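Raelene Halliday
Some notes on the two-arm cell at Tavora, where we repack mixed snack returns. I run the afternoon shift. Thread.

Before July, two people sorted at each bench. Now it's one person and one two-arm station, and that person handles whatever the arms set aside. Same headcount on the shift, spread over more benches.

Throughput on the last full shift was 2140 pieces. The manual bench did more than that on a good day. The station doesn't slow down after lunch, so the weekly totals come out close.

Sealed packs are easy. Flat, stiff edges, barcode in a predictable place. Empty wrappers are the hard case: thin, crumpled, partly see-through, and the grip force that holds a pack will fold a wrapper into the fingers. 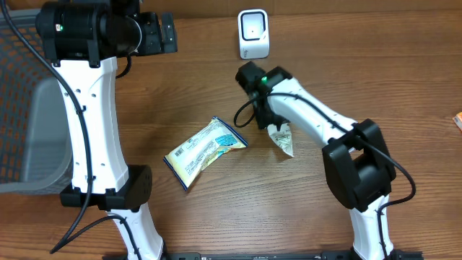
We ended up with separate grip settings for film and for full packs. Kumel supplied the first set, and we changed the closing speed on 17 items ourselves. Those edits are in the shared sheet, tab 5.

What changed for people: less wrist strain, more standing and watching. Two sorters asked to rotate every hour because watching is more tiring than sorting. We rotate every hour.

Job titles are still "sorter." Pay grade review is open. Sorters now write fault notes and adjust settings, and the old grade covers neither.

Fault notes go in the Hamomari log. Write the item, which arm, and what the gripper did. "Dropped it again" can't be used for anything.

Next step is a 100-item trial with torn packs. Will post the numbers when I have them.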